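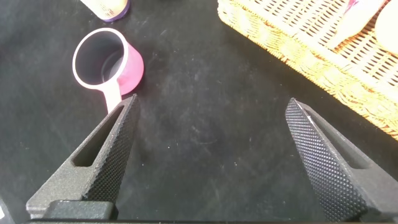 **Ticket 242: hot water runs out after one short shower, upstairs flat**

Opened by: Danica Shehu
Assigned: Nermina Georgiou, Stanarum Property Services
Status: open (see last entry before anyone closes it again)

**Problem as reported**

Hot water in the upstairs flat lasts 5 minutes, then drops to lukewarm and stays there until the next morning. The tank is a Nemel electric, upright, in the hall closet. Both elements are 3000 watt according to the plate on the side. A tank this size ran two showers and a sink of dishes last winter without trouble.

The previous ticket on this was closed with the note "normal for hard water area, advise tenant to shorten showers." I don't accept that. The water was just as hard last winter.

**Entry 1 – Danica**

What I've checked so far, so we don't go over it twice:

- Breaker is on. Turned it fully off and back on anyway. No change.
- Nothing dripping under the tank or at the relief valve.
- Upper thermostat set to 120, lower the same. I did not touch either.
- Kitchen tap on hot runs properly hot for the first few minutes, same as the shower, then dies the same way.

The Wisano app says the tank is "operating efficiently" and gives it a green leaf. The app gets its information from a clip-on meter at the panel, so I don't know what it thinks efficient means. If half the tank isn't being heated I suppose that does save power.

**Entry 2 – Nermina**

Thanks, useful list. First guess is the lower element. When it goes, the upper one still heats the top of the tank and you get a short burst of good hot water, which fits what you describe. Second guess is the dip tube on the cold inlet. If that cracks or falls off, cold water goes in at the top and mixes straight into the hot.

Begum Plumbing has already quoted for a full replacement tank. I haven't approved it. Their visit sheet has no resistance readings on it and no mention of the panel covers coming off, so I can't see what the quote is based on.

**Entry 3 – Danica**

The Begum guy was in the hall for less time than it took me to boil a kettle. He put his hand flat on the tank, said "yep, sediment," and wrote it up. It might be sediment. I'd like to know how he felt that through two inches of foam.

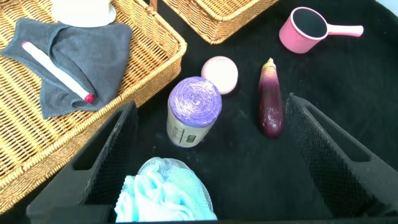

I also asked the downstairs neighbor, who has the same Nemel tank put in the same month. Hers is fine, and she has never drained it either. So if it's sediment, it only settles on the second floor.

**Entry 4 – Nermina**

Went out Thursday with a meter. Power off at the breaker, checked dead at the upper terminals before touching anything.

| Test | Expected | Found |
|---|---|---|
| Upper element, across terminals | 19 ohms | 19 ohms |
| Lower element, across terminals | 19 ohms | 19 ohms |
| Either element to tank body | open | open |
| High limit reset button | not tripped | not tripped |

So my first guess was wrong. Both elements are good. Power back on, upper thermostat satisfied, and then I waited for it to hand over to the lower one. It did not. No voltage at the lower element after 9 minutes, with the water down there plainly cold.

That leaves the lower thermostat, or the wire feeding it from the upper one, or the upper thermostat not switching over. I had to leave before I could separate those. Please leave the settings alone until I'm back.

**Entry 5 – Danica**

Understood, not touching anything. For the record, the Wisano app showed the leaf for the whole of your visit, including when the breaker was off. I've taken it off my phone.

Someone from the Begum office called in the afternoon to say the replacement price was only good until the end of October and that a tank with this much buildup "could go any time." I asked how much buildup. She said she'd have to check with the technician. No call back yet.

**Entry 6 – Nermina**

Second visit. Measured at the output of the upper thermostat with the top of the tank hot: full voltage going down toward the lower thermostat. So the upper one does switch over. Measured at the incoming side of the lower thermostat: full voltage there too. Outgoing side: nothing. The wire is fine and the lower thermostat is stuck open.

Replaced the lower thermostat with the matching Nemel part. It had also been sitting slightly off the tank wall, with the spring clip bent, so I swapped the clip and made sure the new one sits flat. Insulation back in, cover on, power restored. Lower element drawing current straight away.

I drained a bucket from the bottom valve while I was there. Cloudy for the first second or two, then clear. There was some grit, less than a spoonful. I would not replace a tank over that.

Cost is one thermostat, one clip and two visits. Begum quote declined in writing.

**Entry 7 – Danica**

Two showers this morning and hot water left for the dishes. Good so far. I'd rather not call it fixed on one morning, though. The original ticket was closed on the strength of one warm tap.

Questions I still have:

1. Was the clip bent when the tank was installed, or did somebody have that cover off later? One of the screws was already chewed up before you got there.
2. Does the downstairs tank have the same clip?
3. Can the "advise tenant to shorten showers" note be removed or corrected on the old ticket? It's going to be the first thing the next person reads.

**Entry 8 – Nermina**

1. Can't tell. The screw looked old to me too, but there's no earlier visit logged before Begum.
2. Will look when I do the smoke alarms.
3. I can't edit a closed ticket. I've linked this one to it and changed the cause code from "usage" to "part failure."

Leaving this open for two weeks. Danica, please add a line if it drops off again, with the time of day and what was running. Don't close on "no response."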